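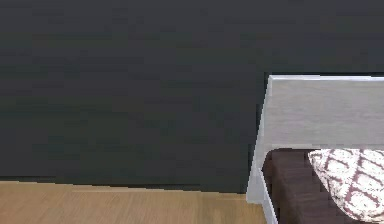 Figure 3. Dark gray bedroom wall, computer rendering.

Last updated: February
By Noemí Camacho and Surachet Chareonsuk
4 comments | 51 shares

4.2 Paint color and falling asleep

I'll admit I went into this part of the study expecting the dark rooms to win. I sleep in one myself (Surachet calls it the cave) and I love it! We asked 135 adults to fill in the Somboon sleep diary for the whole month, and 119 of them sent it back with enough pages done to use. Of those, 35 had bedroom walls they called dark, charcoal like the one in Figure 3 or close to it.

Those 35 people did say their rooms felt calmer. They didn't report falling asleep any faster than everyone else, though, and I went back over the diaries twice because I was a little annoyed about it. What did seem to go along with a slow night was late coffee, plus phones in bed, which came up on page after page.

Iresha Nanayakkara, who read an early draft, wondered if people who pick dark paint were already poor sleepers. It's a fair point, and our diary never asked when the room was painted. We come back to that in Section 5.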